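Household Skills, Handout 3: Spray and Cloth
Stornel Adult Learning – posted in June by the course tutor
Last updated: June, 15:00

Wiping a table sounds too simple for a handout, and I love teaching it anyway! Most of us learned it by copying someone at home, odd habits included, and it's great fun to slow it down and look at what the hands are doing.

Start with the bottle. Stand it upright within easy reach of your stronger hand and put the cloth down next to it. Check that the nozzle is turned to spray and pointing away from you. Two fingers on the trigger is plenty for most people – the rest of the hand just holds the neck steady.

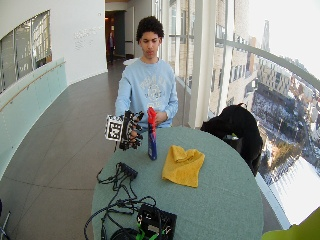 Now the cloth. Fold it in half, then in half again, so you have a flat pad with several clean faces. Wipe in long, overlapping strokes from the far side towards you, and turn to a fresh face when the one you're using looks grubby. Round tables are lovely for this, as you can follow the curve at the end and catch all the crumbs in one go.

For practice at home: take off any tablecloth, spray 3 times, wipe, and look across the surface at a low angle. Streaks? Try less spray and a drier cloth. Do bring your results to the next class, I really enjoy hearing about them.

Contact: Stornel office, room 228
Back to top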